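If you've ever watched a room of six-year-olds go completely silent over a piece of rope, you know why I love teaching this one. The cut-and-restored rope is cheap, it packs into a coat pocket, and you can have a decent version ready for a birthday party by next weekend. Let's get you there!

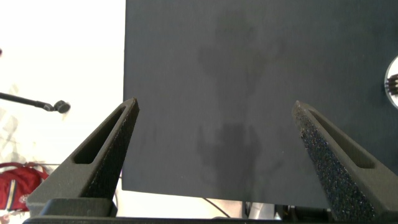

**Geeta Rawat**
*Children's entertainer and workshop leader, Kandpal Party Magic*

## What you need

- Soft cotton rope, white, a little thicker than a pencil
- Scissors that really cut (blunt-tipped is fine, blunt-edged is a disaster)
- A roll of white tape
- A pocket on your left side, if you're right-handed

Buy more rope than you think. You lose a few inches every time you perform, and you'll go through a lot in practice. I order 300 feet at once and it lasts me from January to the summer fair season.

Pull the core out of the rope before you use it. Most cotton rope has a stringy center, and once it's gone the rope hangs beautifully and cuts in one snip. Tape the ends so they don't fray.

## The basic handling

1. Cut a piece as long as your outstretched arms, fingertip to fingertip.
2. Hold both ends in your left hand, between thumb and first finger, so the middle hangs down in a loop.
3. Reach through the loop with your right hand and lift the middle toward your left.
4. As the middle arrives behind your left hand, pinch the rope just below one of the ends and pull up a small new loop. Your left thumb hides the switch.
5. Have your helper cut the small loop. Everyone believes it's the center!
6. Trim the short bits away, snip by snip, chatting the whole time.
7. Close your hand, have the kids blow on it, and let the rope drop open in one piece.

Step 4 is where all the work is. Do it slowly, and don't look at your left hand. Look at the birthday kid.

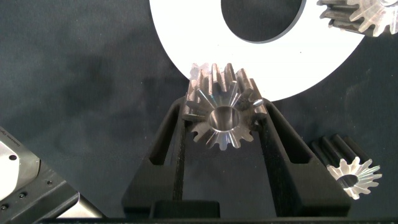
*Metal gear in a black V-shaped holder*

## Working with a helper

Always hold the scissors until the moment of the cut, and take them back right after. With kids under seven I keep my own hand on the handles and let them squeeze with me. They still get all the credit, and I lead the applause.

Sushil Kushwaha taught me to give the helper a job before the cut as well: tug the rope, count the ends, check for holes. It fills the time nicely and it gets the laughs going early (a very serious five-year-old inspecting a rope is comedy gold).

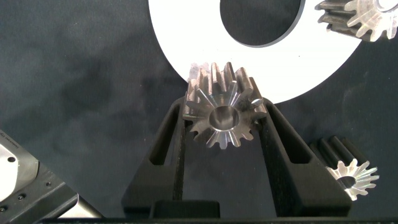

Practice the switch in short bursts, in front of a mirror, until you can talk through it. What you want is a light pinch from both sides with the thing in the middle left in plain view, the way the gear sits between those two black fingers, with its whole front face showing. Squeeze your fist shut too early and even the back row gets suspicious. Try 29 clean repetitions in a row, then take a break and go make some tea. You'll be amazed how much smoother it feels on the second round.

## Two small extras

Try a color change! Tuck a red piece in your pocket and swap it in as you put the trimmings away. Bimla Tyagi does this with a song and it brings the house down.

Or finish by tying the rope into a bow and giving it to your helper to keep. 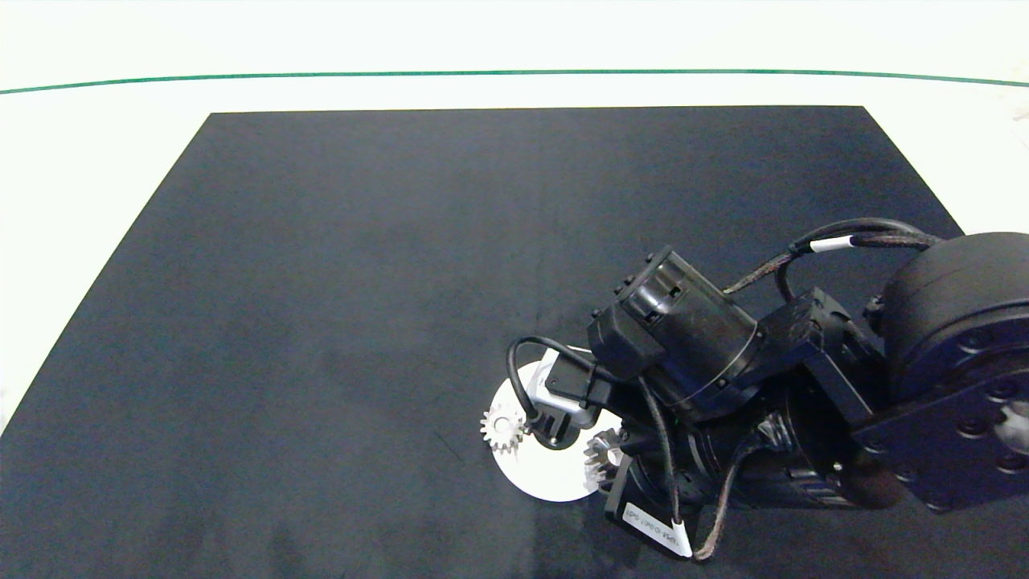

*Black mat on the white tabletop*

## If it goes wrong

Cut the real middle by mistake? Tie the two pieces together, announce that it's fixed, and take your bow. I've done it in front of a full church hall and the kids cheered anyway.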